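Stop buying the arm first

Every January the Puromside workshop fills up with people who got a robot arm kit for Christmas, and by spring most of those kits are back in the box. I've watched this for years. I did it myself, twice. My view, for what its worth, is that home builders start at the wrong end. They buy the arm. They should start with the fingers.

An arm is the glamorous bit, fine. But all the trouble lives in the last few inches — the grip, the pad, how wide it opens, what it does with something floppy. A two-finger gripper you hold in your own hand teaches you all of that for the price of a printer spool and some screws. Mine cost 97 quid in the end, wrong screws included. The arm I'd been eyeing was 2,826. Before tax.

And you can do it at a desk. No bench, no cage, no bolting things to the floor.

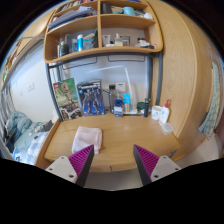 Fingers open, magenta pads on, folded pink cloth over on the left.

Cloth is the test I'd push on anyone. Blocks are too easy, a block lets you get away with a rubbish pad. Fold something soft, put it down, try to pick it up by one layer. Then by two. I went through 11 pad designs before I stopped swearing, and the ribbed one stayed. Smooth ones I'd spent weeks on, straight in the bin.

Jaqueline Chávez, who I share a shelf with at Puromside, thinks I'm wrong. Her arguement is that a hand tool flatters you. Your wrist does the clever part without telling you, and then the motor arrives and can't. Fair. I've felt that myself with the Salero, my second build, which was lovely in the hand and hopeless on a motor. But I'd still rather find out with 25 cheap failures behind me than with one very expensive arm sat there doing nothing.

What I'd like is for the workshop to change its beginners' evening. Drop the arm demo. Hand out fingers and a tea towel, give people the whole two hours. Jaqueline can do the motor talk the week after, she'd be good at it, and anyone who still wants an arm by then can go and buy one.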